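Toy kitchen set

From the Beddoe Household Wiki, an encyclopedia of ordinary things
Entry by Jeptoo Koech, with additions by Bastien Lemaire

A toy kitchen set is a group of small pots, pans, dishes and pretend foods that children (and plenty of grown-ups, me included) use to play at cooking. The name covers a lot of ground. Some people mean the big standing kind with an oven door and shelves, and some mean a bag of plastic vegetables and one lonely skillet. In this entry I'm mostly talking about the tabletop kind, the loose pieces you can tip out and start cooking with right away.

Cookware and appliances

Most sets are built around a stove of some sort. It might be a full unit with knobs, or only a round burner base that you can plunk down anywhere, and I have a real soft spot for the second kind! Pots and pans come next. Sizes are all over the place, and a frying pan is often far too big for the burner it's supposed to sit on, which has never bothered any child I've cooked with.
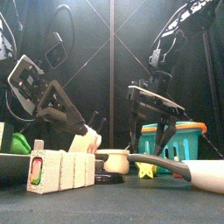 A tabletop set with a small pot on a round burner base, a long-handled frying pan and a teal basket.

Baskets deserve more credit than they get. A basket with slots is a colander at lunch, a shopping basket in the afternoon and the place where everything gets dumped before bed. My old Brurden set came without one and we used a shoebox, and it was never quite the same.

Saucepans are the pieces I'd look at first if you're buying secondhand. A pouring lip is a lovely thing to have on a toy pan, as it makes pretend soup so much more convincing, and a hole in the end of the handle means you can hang it on a hook like the real thing.

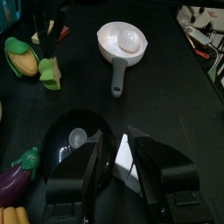

Eggs are another favorite. The simplest ones are a single solid shape, fine for boiling and useless for frying. Fancier ones open up and have a yolk inside, and the yolk is the first piece to go missing (ours spent a whole August under the car seat). Bastien says he grew up with painted eggs that chipped, and he still likes them better than plastic.

Play food

Vegetables make up a big share of most sets. Corn and peppers turn up again and again, I suppose for their bright colors and shapes you can recognize from across a room. Some pieces are whole, and others are made in sections held together with hook-and-loop dots or pegs so that they can be "sliced" with a toy knife. The sliceable kind is wonderful fun and a terrible thing to tidy, with half a pepper here and half a tomato there.
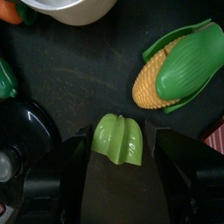
Scale is a bit of a mystery in play food. I once had an Ultside set of 22 pieces in which the strawberry was larger than the loaf of bread, and the bread was larger than the toaster. Sets from different makers get mixed together over the years anyway, so a kitchen that started out matching rarely stays that way.

Care and storage

Plain plastic pieces do well in warm soapy water. Shake out anything hollow and leave it on a towel overnight. Wooden food should only be wiped. I keep ours in 2 bins, one for food and one for cookware, and the Flonemen pieces go in a cloth bag on top with the spare knives.

See also: Play food; Toy stove; Tea set; Pretend shop

Last edited March 10, 2021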